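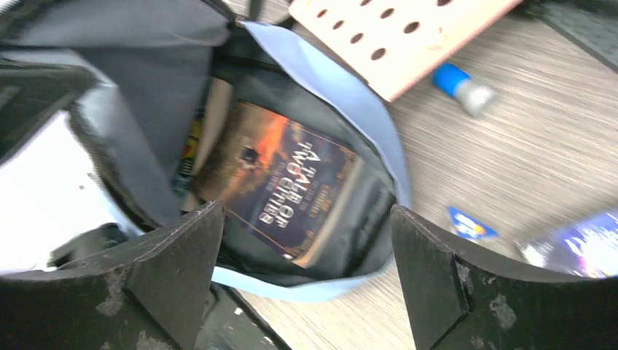
Packing a Book Bag: Frequently Asked Questions
Hollis Reading Room, after-school program

What should go in first?
The book. Lay it flat in the bottom of the bag with the cover up, then add the smaller things on top or along the sides.

Do paperbacks need any protection?
A soft lining is enough for most of them. Smooth the folds out from under the book before you close the bag, or the corners will bend. Library hardcovers can go in the same way.

Where do glue sticks go?
In a pencil case or a zip pouch with the cap pushed all the way on. Please don't drop them in loose next to a book. We replaced two novels last year for this reason.

My child's bag has a flap and a strap. Does it matter how they're closed?
Pull the flap back fully while you pack and tuck the strap to the outside — it catches on page edges if it's left hanging in.

How heavy should the bag be?
We ask younger readers to stay under 3000 grams, bag included. There is a scale by the sign-out desk.

Can we take more than one book home?
Yes, up to three. Long classics such as A Tale of Two Cities go out for four weeks, everything else for two.

What about things left on the desks?
They are cleared every Thursday at 5:30 p.m. and kept on the shelf by the door until the end of the month. Ask for Liam Penrose.

What if a book gets damaged in the bag?
Bring it back as it is. Don't tape it. Vlasta Spahić does the repairs and would prefer to start with a clean tear.

Who do I call about a missing bag?
The front desk, extension 1690. Leave the color of the bag and the name on the tag.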